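15/09/2021 – folding rig, garment segmentation and pick point planner

Picking up where Signe left off on the segmentation branch. Short version for anybody who only reads the top: the mask is much better, the pick point planner is still picking silly places, and I found a timestamp bug that I think explains a good chunk of our trouble in April. Long version below, mostly so I don't have to rediscover all this next month.

Started with the wrist camera. Signe trained the cloth mask on 3,555 labeled crops, nearly all of them from the head camera, and then we went and ran the same weights on the wrist stream and got annoyed when it fell over. Well, of course it did! The fingers are huge from down there and the mask kept grabbing the inner edges of them as cloth. I added a static finger mask (rendered from the gripper model at the current opening width, then grown a few pixels) and subtract it before anything else happens. Took me most of the morning to get the opening width from the driver in the right units, because the driver docs say one thing and the code says another. Fixed in the config loader, with a comment in capital letters.

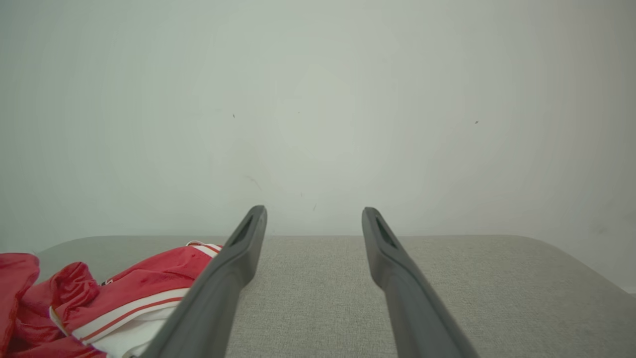
Wrist view, red garment to the left of the fingers, wall behind.

With the fingers gone the wrist mask is pretty decent. Red on light gray is about as kind as it gets, so I'm not celebrating yet. The white trim is where it still has opinions: it likes to break the garment into two blobs wherever a white band crosses a fold, and then the planner dutifully treats them as two garments. I tried closing the mask with a bigger kernel and that does glue the blobs together, but it also fills in real gaps between folds, and we want those gaps for finding edges. Eilif suggested merging blobs on depth continuity instead and I think he's right. He has half of it written for the Plesatel job already, so I'll steal that.

Then the planner. Current scoring is height above the surface, plus distance from the mask boundary, plus a reachability term. The reachability term is far too strong. Out of 400 candidates per cycle the top ten nearly always sit in a tight bunch on whichever side is closest to the gripper, even if there's a nice obvious hem a bit further along. I turned the weight down by half and the candidates spread out along the garment the way I'd want. Turned it down again and the left arm started proposing elbow-up poses that made me reach for the stop button, so half it is for now.

Also the timestamp thing. The head camera images are stamped on arrival at the PC and the joint states are stamped at the controller, and the two clocks had drifted apart by 350 ms. That is an awful lot when an arm is moving! Any mask projected mid-motion ends up in the wrong spot on the cushion. I've put both on the same time source and the logger now complains loudly if they disagree. Kerstin, if your replays from the Greltuldale dataset look shifted, this is probably why – please don't retune the extrinsics until you've checked.

Two garments on the cushion is the case I care about most for the next demo. The head view has to decide which one we're working on and stick with it. Right now the target ID is recomputed every cycle, so it can flip to the neighbor when a gripper covers part of the mask. I want a proper tracker with a bit of memory, plus a rule that the target can't change while either gripper is closed.
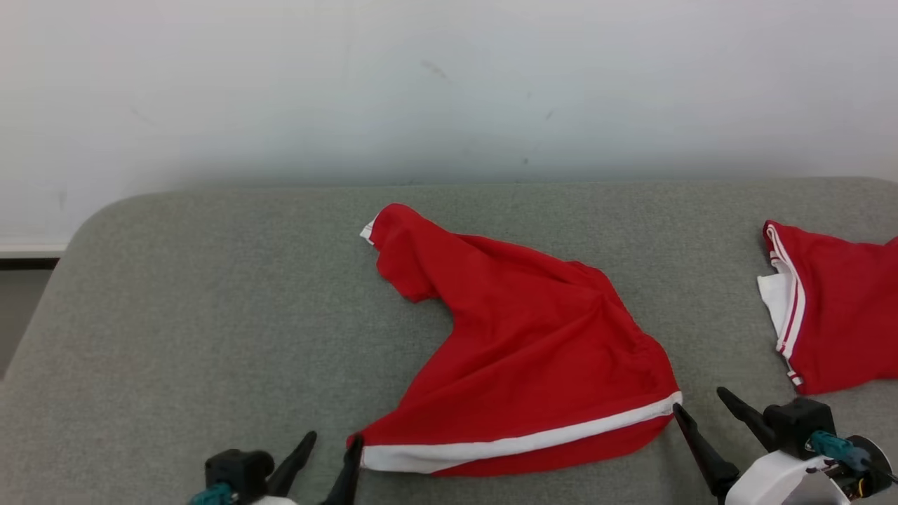
To do

Port Eilif's depth merge and run it on the white trim cases.

Target lock while a gripper is closed (me, should be small).

Ask Randi if the planner can return the rejected candidates along with the reasons. I'm currently guessing from the scores and it's slow going.

Label more wrist crops. Sigrun offered to set up the labeling tool on the shared machine, I just need to send her the list of logs.

Rerun the full regression set with the new clock source. The old results are in the folder ending in 1,698 and should be left alone until we've compared.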